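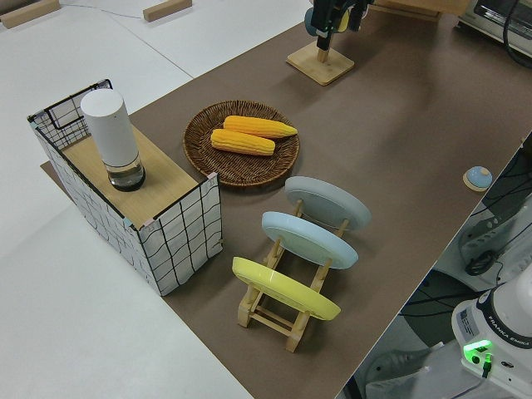 **¿Cuántas demostraciones hacen falta antes de lanzar el primer entrenamiento?**

Con 40 demostraciones buenas de una misma tarea ya se puede entrenar una primera versión y aprender mucho de ella. Para una tarea completa, con variaciones de posición y de orden, el proyecto Grakport trabaja con más de 3.000, pero a esa cifra se llega poco a poco y conviene no tener prisa.

## 4. Grabar demostraciones en la mesa de cocina

En este apartado vamos a preparar la mesa, guiar el brazo y guardar los episodios. Si es la primera vez que lo hace, reserve una mañana tranquila y lea los pasos enteros antes de encender nada – le ahorrará más de una vuelta atrás. Y si ya tiene experiencia en el laboratorio de Boltcombe, verá que casi todo le suena, salvo el paso 6, que ha cambiado desde noviembre.

### 4.1 Preparar la mesa

1. Despeje de la mesa todo lo que no pertenezca a la tarea: tazas, destornilladores, el móvil, las hojas de notas. El modelo aprende también de lo que usted se deja olvidado.
2. Coloque los objetos según la ficha de la tarea. En la serie de cocina trabajamos con platos en el escurridor de madera, mazorcas de maíz en la bandeja redonda de mimbre y una tabla sobre la cesta de tela, que hace de estante.
3. Compruebe que los platos se sostienen bien en sus ranuras. Un toquecito con el dedo basta.
4. Abra Brekach, el programa de grabación, y elija la tarea en el menú **Sesión > Nueva**. Escriba la instrucción con palabras corrientes, como se la diría a un compañero: «pasa el plato amarillo a la tabla», por ejemplo.

> **Nota.** Use siempre el mismo nombre para cada objeto. Si hoy escribe «bandeja» y mañana «cesto», luego habrá que unificarlo a mano, y le aseguro que es una tarde muy larga.

### 4.2 Guiar el brazo

5. Lleve el brazo a la posición de inicio con el botón **Inicio** de Brekach y espere a que se detenga del todo.
6. Pulse **Grabar** y aguarde el pitido antes de moverse. En la versión anterior se podía empezar enseguida; ahora los primeros instantes sirven para sincronizar las cámaras, y si uno se adelanta el episodio queda cojo.
7. Realice la tarea con el mando, a ritmo constante y sin florituras. Acérquese al objeto, cierre la pinza, levante, traslade y suelte. Si vacila un poco al agarrar, no pasa nada, siga adelante – esas pequeñas correcciones son de lo más valioso que podemos darle al sistema.
8. Al terminar, retire la pinza hacia arriba y pulse **Detener**.

> **Precaución.** Nadie debe meter las manos en la mesa mientras el brazo esté habilitado, ni siquiera para enderezar un plato. Pare primero, recoloque después. Tenga la seta de emergencia al alcance de la mano durante toda la sesión.

> **Precaución.** Revise que ningún cable cruce la zona por la que va a pasar el brazo.

### 4.3 Variar y etiquetar

9. Entre un episodio y otro, mueva algún objeto: gire la bandeja, desplace el escurridor un palmo, cambie el orden de los platos. Cada 9 episodios haga un cambio más generoso y anótelo en el campo **Disposición**.
10. Marque cada episodio como **Logrado**, **Fallido** o **Dudoso**. Los fallidos no se borran, por mucha rabia que den; se guardan aparte y sirven para entrenar el detector de errores.
11. Pulse **Enviar** y espere a que la barra llegue al final antes de cerrar el programa.

> **Consejo.** Los brazos se cansan, y los de usted mucho antes que el otro. Teodoro Nava, que ha grabado buena parte de la serie, recomienda turnarse cada 40 episodios, y la verdad es que se nota en la calidad: los movimientos del final de una tanda larga salen bruscos.

### 4.4 Si algo no va bien

- **El pitido no suena.** Cierre la sesión y vuelva a abrirla. Si continúa igual, revise la lista de cámaras en **Ajustes**.
- **El brazo se detiene a medio recorrido.** Suelte el mando, lea el aviso en pantalla y repita desde el paso 5. Marque el episodio como fallido.
- **El episodio aparece sin instrucción.** Ábralo en el historial y complétela antes de enviarlo; después ya solo puede corregirla el equipo de la sala Espinoza.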